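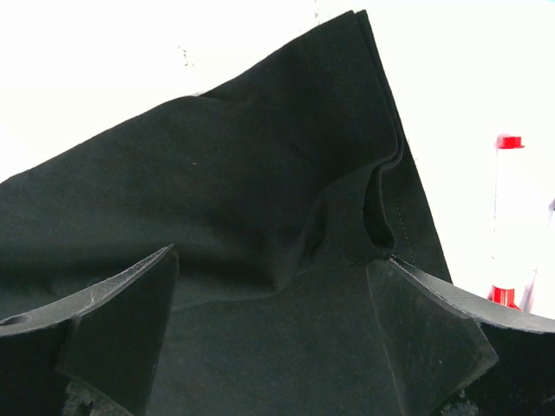 Vereinsbrief, Chor und Wandergruppe Tumora
2/23/19

Schwarz ist keine Farbe, sondern ein Antrag

Liebe Sängerinnen und Sänger,

in der letzten Sitzung haben wir eine Stunde und zwanzig Minuten über das Wort »schwarz« gesprochen. Für das neue Programm, immerhin vierzehn Stücke, davon zwei auf Finnisch, blieben danach noch elf Minuten. Wer nicht dabei war, bekommt den Stand der Dinge nachgereicht.

Zur Erinnerung: Seit dem Herbstkonzert in Brekico lautet die Kleiderregel »oben schwarz, unten schwarz, Schuhe vernünftig«. Edin Vukčević hatte sie so knapp formuliert, damit niemand nachfragen muss. Es kamen 5 Seiten Rückfragen. Ob Anthrazit gilt. Ob ein sehr altes Schwarz gilt, das nach dem vierzigsten Waschgang ins Bräunliche spielt. Ob ein T-Shirt ein Oberteil ist oder eine Haltung. Der Bass war geschlossen der Meinung, ein T-Shirt sei ein Oberteil, der Alt war ebenso geschlossen der Meinung, der Bass solle sich einmal von hinten sehen.

Beschlossen wurde nun Folgendes. Lange Ärmel beim Konzert in der Kirche, kurze Ärmel beim Sommersingen. T-Shirts sind im Sommer erlaubt, sofern nichts draufsteht. Damit ist auch die Jubiläumsausgabe des Getränkehandels Skeltorow gemeint, so gut sie einigen von euch gefallen mag. Anthrazit gilt als Schwarz, wenn die Person in der zweiten Reihe steht. Über die erste Reihe wird im Mai noch einmal gesprochen, ich freue mich schon.

Abgelehnt wurde der Vorschlag, einheitliche Hemden zu bestellen. Das Angebot der Firma Niskanen lag bei 487 Euro für den Tenor allein, und der Tenor besteht, wie ihr wisst, im Wesentlichen aus gutem Willen. Für den Sopran hätten wir das Notenarchiv verkaufen müssen. Ein Interessent dafür ist nicht bekannt.

Nun zum Singen, das wir nebenher auch betreiben. Die beiden finnischen Stücke bleiben im Programm. Die Aussprachehilfe hängt am Klavier, und ich bitte herzlich darum, sie zu lesen und nicht nur anzunicken. Doppelte Vokale sind lang. Doppelte Konsonanten sind auch lang. Wer beides weglässt, ist vor allen anderen fertig, und das hört man bis auf den Parkplatz. Beim Abendlied hat der Alt ab Takt 32 die Melodie — die übrigen Stimmen mögen sich bitte so verhalten, als hätten sie das bemerkt.

Die Noten sind frisch kopiert, insgesamt 247 Blätter, und liegen nach Stimmen sortiert im Schrank neben der Heizung. Bleistifteinträge sind erwünscht, Kugelschreiber nicht. Im alten Satz steht auf Seite drei des Soprans in blauer Tinte »ATMEN!!«, und dieser Rat war an jener Stelle leider falsch.

Die Wandergruppe meldet, dass die Tour zum Oberen Stausee wieder etwa 204 Höhenmeter umfasst. Letztes Jahr hieß es »leicht ansteigend«, und zwei Mitglieder des Basses haben seither nicht mehr mit der Tourenleitung gesprochen. Eingekehrt wird erst auf dem Rückweg, auch wenn die Wirtschaft bereits auf dem Hinweg offen hat. Gesungen wird oben, falls noch jemand Luft hat. Kleidung nach Belieben, sogar farbig.

Noch ein paar Kleinigkeiten. Im Probenraum ist eine Thermoskanne stehen geblieben, deren Inhalt ich nicht mehr als Getränk bezeichnen würde. Die Stühle bitte nach der Probe in Fünferstapeln an die Wand, die Turngruppe hat sich zum dritten Mal beschwert und schreibt inzwischen per Einschreiben. Und wer noch eine Mappe vom Herbstkonzert zu Hause hat, möge sie zurückbringen. Es fehlen sämtliche Mappen des zweiten Basses, der auf Nachfrage angab, er singe auswendig. Das war uns bisher nicht aufgefallen.

Kuchenmeldungen für das Sommersingen nimmt Edin entgegen. Marmorkuchen ist bereits mehrfach vergeben.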